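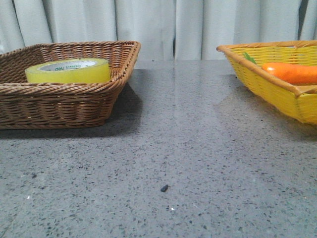
Do small baskets on the kitchen counter really keep it tidy, or do they just give the clutter a nicer address?

Mostly the second, unless each basket has one job and somebody empties it. A basket with tape in it is fine if that's where the tape lives. A basket with whatever was on the counter when company rang the bell is a junk drawer without the drawer.

I'm asking because my sister-in-law swears by them and I'm not sold. We have a gray speckled stone counter, the polished kind, and by evening you can't find room to set down a plate. Mail, packing stuff, kids' toys, rubber bands, a charger that fits nothing we own. I've been told to get one basket per category and "sort as you go." We tried something like that with bins from Kaewmanee in August and it lasted 17 days. I know that because I wrote it on the calendar, expecting to be right.

Also, do woven baskets scratch polished stone? The store says no, but the store also wants to sell me baskets.

Posted by countertop_doubter, December 17, 2023
Filed under: Home & Kitchen > Organizing > Counters and Pantry

stenstead_mom

We LOVE ours! Got a set of woven ones at Lerkari and they changed the whole kitchen. Different colors for different things so the kids know where stuff goes. Just get the baskets, you won't regret it!!

grumbling_in_grout

I'd be careful with the answer above. Colors work while they're new and everyone is paying attention. Ask again in spring.

I had the same setup, two small rectangular baskets on a stone counter, one for household supplies and one for toys, and what I learned was pretty dull. Two is about the limit. When I added a third for "misc" it filled up first and stayed full. I also stopped buying deep ones. If you have to dig for the scissors you'll leave them out next time, and so will everybody else in the house.

The toys shouldn't be on the counter at all in my opinion, but I lost that argument. If they have to be there, put the toy basket at the end the kids can reach and leave a good stretch of bare counter before the supplies one. Push the two together and in a week you've got play food in with the tape.

On scratching: the weave itself never marked mine. What worries me is grit underneath. Crumbs and sand get under a basket and then it gets dragged around. Lift it, wipe, put it back. I'd skip anything with metal feet or staples poking out of the bottom, and check that with your hand in the store, whatever the tag says. Nurulham sells a felt liner for under baskets and I think it's a waste of money. A folded dish towel does the same thing and you can wash it.

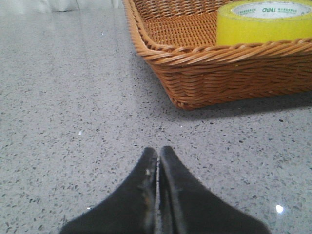

Gray speckled counter with light reflecting off the surface.

One more thing about speckled counters, and this is my real complaint with them. They hide everything. You look across one from the doorway and it seems clean, then you run your palm over it and it's all toast. Pale bits you might catch if the light is low, dark ones forget it. So clear it off completely once a day, baskets too, and go by feel. If you aren't going to do that, the baskets won't save you.

pantry_lurker29

Depends on the family I guess. We gave up on baskets and use a drawer. Cheaper. Can't comment on the scratching, we have laminate.

Was this page helpful? 533 readers said it was.

Contact | Community rules | Copyright Stenstead Home Help | Back to top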